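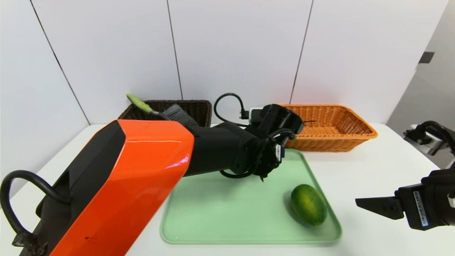
The Dodeck cell stopped 48 times in May, and the report from Dellano files every one under "operator intervention." I was the operator. My intervention was pressing the red button while an arm squeezed a piece of fruit it believed it had already put down.

The fault was a cable. At full reach the gripper's plug backed out by a hair, the position signal froze, and the software carried on with the last number it liked. Ruairi Lennox found it in 18 minutes with a flashlight. We had spent 2 weeks retraining the model.

I don't mind a loose plug. What bothers me is a controller that hears silence and takes it for good news. My toaster has better manners. A stale reading should stop the arm, and the stop should be logged as the machine's.

Dellano has offered us a strain-relief clip and a webinar. I've asked for the timeout setting, in writing, and I'm keeping my hand near the button until it comes.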